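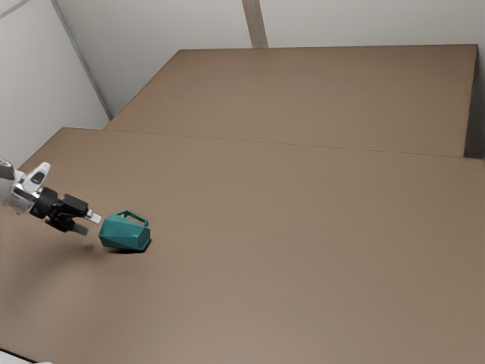

Arm and gripper over the tabletop, simulated.

June 2024

Semen lab, breeding station notebook. Notes on the chilled transport trial and the freezer.

Chilled doses from Sundeo went out in the two kinds of box again. Same ejaculate split both ways, same extender, same final volume. Motility checked on the warm stage at 24 hours and again at 48. The foam box held up fine at 24. At 48 it was behind the hard box by more than I would put down to counting error. Loggers were in both, and the foam one had crept up overnight. I want one more round before we stop sending the foam boxes on two-day routes. Short routes can stay as they are.

Moussa was slow on the phantom and gave a small volume, gel fraction high. Concentration was good, so we still got the doses we needed. He has been on a heavier competition schedule and came back from the last show a bit light. Left him off the list for two days. Feed unchanged.

Denari: no change. Sperm still clump in the standard extender unless the seminal plasma is spun off first. With centrifuging and the cushion fluid, post-thaw motility came to 34 percent, just short of our cutoff. Second batch used a slower cooling curve and looks better under the scope, but I have not run it through the counter yet. Straws are in the quarantine canister and should stay there until the number is written here.

Freezer inventory. Went through tank two by canister and goblet. Total is 2,691 straws, and the spreadsheet now agrees with the tank. The mismatch was in the old Mastedura stock — a goblet had been moved up a level last September and the move was never entered. Labels are readable on all of them, though the ink on the oldest is getting faint. Please write moves down when you make them, on the sheet on the lid if the computer is off.

Nitrogen was lower than I like, about 15 cm on the dipstick. Topped up. Delivery is booked, but tank two seems to be losing faster than tank one, and frost shows on the neck in the mornings. Could be the plug. Swapped plugs between the two tanks to see if the loss follows it.

Still to do:
Count Denari batch two.
Order 100 more goblets, the wide ones.
Recalibrate the warm stage, it reads a degree high.
Ask the stud book office whether the export forms need the new stamp — the last set came back.
Dipstick both tanks every morning until the plug question is settled.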